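Moving the pantry downstairs

The apartment in Cistville has one closet in the kitchen and it was never meant for food. It is deep and narrow, the light doesn't reach the back, and the door swings the wrong way. We kept everything in it for six years. In December I found a bag of lentils from our first winter there and decided I was done.

The basement storage room stays cool all year, so the dry goods went down there. Flour, rice, beans, oats, canned tomatoes. I bought two shelving units at Kurek, the store out past the Wetby turnoff, and 25 glass jars with screw lids. The shelves took an evening. The jars took longer, as each one had to be washed and left to dry overnight before I trusted it with flour.

I label the lids and not the sides. The jars sit in low bins on the bottom shelf and you look down on them. Masking tape and a marker work fine. I write the name and the month I filled it.

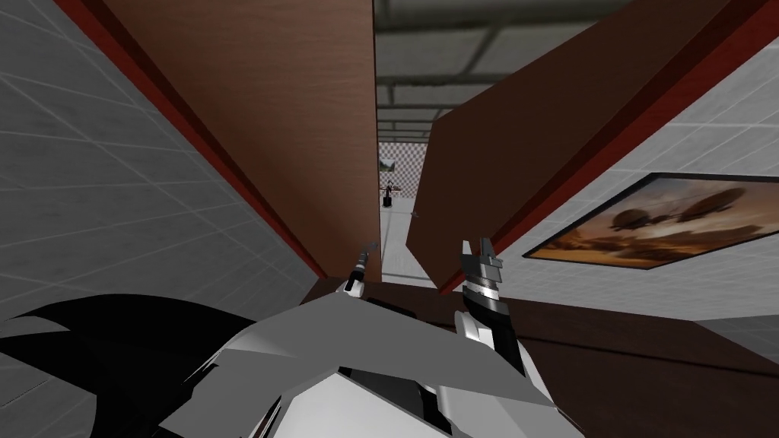
Upstairs I keep only what we use in a week or so. That means 3 jars of grains, a small tin of flour, oil, salt, coffee, and whatever pasta is open. When a jar runs low I take it down and fill it. It's one flight of stairs and I don't mind it, though I forget the rice fairly often and have to go back.

Onions and potatoes did badly at first. I had them side by side in a crate and the potatoes sprouted. Now the onions hang in a net bag by the door and the potatoes are in a paper sack on the other side of the room. The last batch kept much better.

The Vurketti pasta comes in long boxes that don't fit any jar I own, so those stay in their boxes on the top shelf. I looked at taller jars but they cost more than I want to pay for something that holds spaghetti.

The old closet has the broom, the vacuum and the ironing board in it now. The door still swings the wrong way. I have the hinges off and on the counter and will probably get to it next month.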